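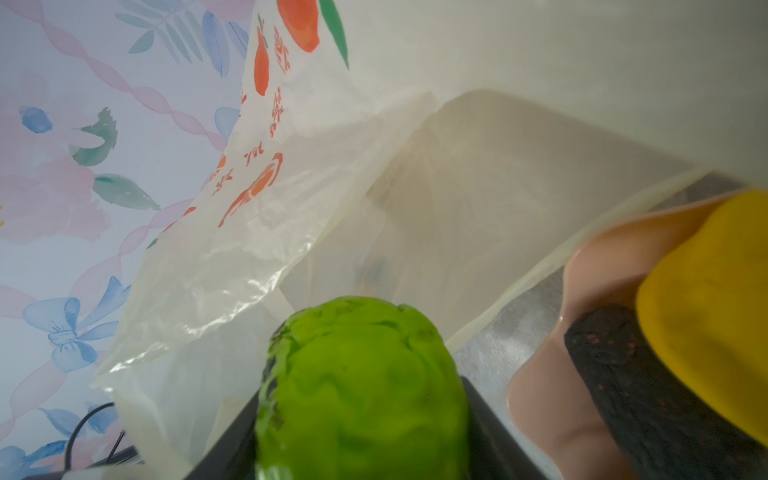

Success Rates Should Be Reported by Software Layer

When a laboratory announces that its manipulation software completes a household task nine times out of ten, the reader is given one number and asked to trust it. This office has evaluated such software on behalf of prospective users for several years, and it is our considered view that the single number has outlived its usefulness. Reports should state, for every failed attempt, which part of the software was responsible.

The work that led us to this position was modest. Our evaluation group in Kista ran 200 attempts at handling small wrapped items near and inside thin plastic bags. The control stack under review, known as Tully, combines a learned policy with a conventional motion planner. Of the 200 attempts, 148 met the written criteria. A customer reading that result would reasonably conclude that the policy required more training. Our review of the logs did not support that conclusion.

Many of the failures began in perception. Translucent plastic is difficult for any system that relies on depth estimates. A bag returns highlights where it is creased and shows whatever lies behind it where it is smooth. Printing on the bag adds further trouble, as does a patterned surface under it, because a segmentation model may treat a printed leaf or flower as an edge worth following. The policy then acts on a false outline and is blamed for the outcome.

A second group of failures belonged to the planner. The collision model treated the bag as a rigid body and enlarged its boundary by a fixed margin. Approaches that a person would make without thought, brushing the plastic aside on the way in, were rejected as unsafe. The planner timed out, and the attempt was scored as a failed grasp, although no grasp had been tried. We regard this as a reporting error of some importance.

A third group was found in the tooling. Wrist camera images and gripper states were written to separate logs with separate clocks. During fast motions the two drifted far enough apart that the replay tool, Hostier, matched images with finger positions recorded noticeably later. Engineers studying those replays were drawing careful conclusions from material that was wrong - and some of those conclusions had already been used to adjust grip force.

It is sometimes argued that customers care only about the final result and that a breakdown by layer is an internal matter. We respectfully disagree. A hospital or a grocery warehouse that purchases such a system will operate it for years and will replace parts of it at different times. If the weakness lies in the collision model, a new camera will not help. The purchaser is entitled to know this before signing.

It is also argued that assigning a cause is subjective. There is some truth in this. In our own exercise two reviewers worked independently, and their labels did not always agree, chiefly where a poor outline and a cautious planner were both present. We recommend that such attempts be labeled as mixed and published as mixed. A category that admits doubt is preferable to a total that conceals it.

Our proposal is a short one. Every published result should be accompanied by a table of failures under perception, planning, control and tooling, together with the version of each component in use. Timeouts should be counted apart from failed grasps. Logs should carry a single clock, and a replay tool should refuse to open a recording in which that condition is not met. The Nisik test procedure, which we revised in November, now includes each of these requirements, and we will decline to issue a summary figure to any applicant who does not supply the table.

We expect that published success rates will fall somewhat under the new procedure, particularly for items in soft packaging. Applicants may submit comments on the revised text until the procedure takes effect.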